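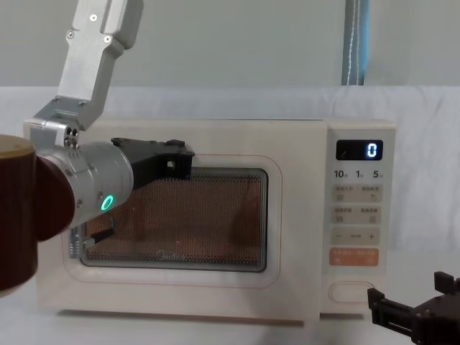
Vaddale, 2022-07-24

Serkari two-arm kit, six weeks in: worth renewing the lease?

aranka_v
Okay, I promised a few of you in the Wada thread that I'd write up the Serkari kit once I'd had it long enough to be grumpy about it, and I'm now grumpy enough! We've got it on lease through Skistavau until September and I have to tell my boss whether we want to keep it.

What we do with it is appliance handling for accessibility work, so doors, buttons, lids, that sort of thing. At the moment it's the microwave, which I picked because it looked easy (ha). Flat front, big oval release button at the bottom of the panel, and the door's on the left, so one arm can look after the door while the other looks after the button. That was my thinking anyway.

The good: the arms are lovely to move by hand. Really lovely, I had a colleague who'd never touched one guiding it within minutes. The green status ring on the wrist is easy to see from across the bench and I've come to rely on it far more than the software. Setup was one afternoon, including the bit where we couldn't find the right hex key.

The not so good: the grippers are chunky. Great for grabbing a mug, awkward for pushing a button that sits low down, when you're trying not to scrape the table. And the manual is 144 pages with the button-pressing stuff spread over three different chapters. I've emailed support twice and got one very kind, very short answer.

Anybody else running this kit on small controls?

sarbu_bench
We had the same kit last year and sent it back. The arms are fine, the support is not. If you're paying lease money you should get a phone number, and all I ever got was a ticket queue. My longest wait was 55 hours, over something that turned out to be a firmware setting.

Also, why bare gripper tips on a button? Get a rubber fingertip and stop fighting it.

aranka_v
The rubber tips are an add-on and they were out of stock when we ordered. Still are, last I looked. I don't love that the most useful part isn't in the box.

nelu.lazar
I'm going to disagree with Virgil here, which will surprise no one. Support was good for us once we stopped using the web form and wrote to the regional desk directly. Same-day answers most of the time. And I like the blunt tips. With bare metal or plastic you learn pretty fast when your approach angle is off, and a soft tip just hides it until you change appliances and everything goes sideways.

Aranka, what height are you resting the right gripper at? Can you post a straight-on shot with the arms parked?

aranka_v
Sure, this is how I park them between goes. 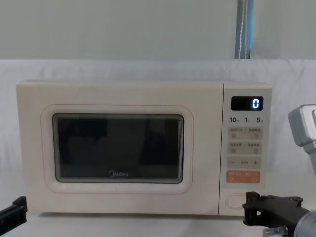 Arms parked either side of the microwave, right gripper down near the door-release button.

nelu.lazar
Thanks, that helps. I'd try the right one a bit higher and further back. You've got the bracket close to the corner of the panel already, so there isn't much room to line up before you're on the button. Mine starts further out to the right and comes in level with it.

sarbu_bench
Agree with Nelu on that one (mark the calendar). The left one looks all right to me. It's low and out of the way of the door.

What's the plan for the start button? The orange one's a decent size, but those beige ones above it are packed in pretty tight and I wouldn't trust that gripper to hit a single one of them.

aranka_v
No plan for the beige ones yet. I want door and start to be boring before I go near anything else. My target is 100 tries in a row for the door without me stepping in, and I'm a long way off, so don't ask!

costel_p
Lurker here, thinking of getting the kit for a college lab. Two questions – does the white cloth matter, and is the lease price the same for schools?

aranka_v
Hi Costel! The cloth is my preference. Plain background, nice and calm, and it's easier on my eyes when I'm going back over the footage at the end of the day. You could use a bare table. I do iron it, but you wouldn't know.

No idea about school pricing, sorry.

brandusa_g
There's an education rate, we're on it. You have to ask though, it isn't on the Skistavau page. Our minimum term was 6 months and we had to organize our own shipping back, so read that part of the contract before you sign. Otherwise we've been happy. Students are hard on gear and the arms have held up well.

sarbu_bench
Return shipping on your own dime for a crate that size. And you're happy?

brandusa_g
Yes, Virgil, I'm happy. The second-hand arms we had before spent more time in pieces than on the bench.

costel_p
Good to know, thank you both. I'll write to them this week and ask about the rubber tips while I'm at it.

aranka_v
Please do, and tell me if they give you a date. I moved the right arm's start spot out the way Nelu said and I'll give it a proper go tomorrow. Leaning toward renewing, for what it's worth, but I want those tips thrown in.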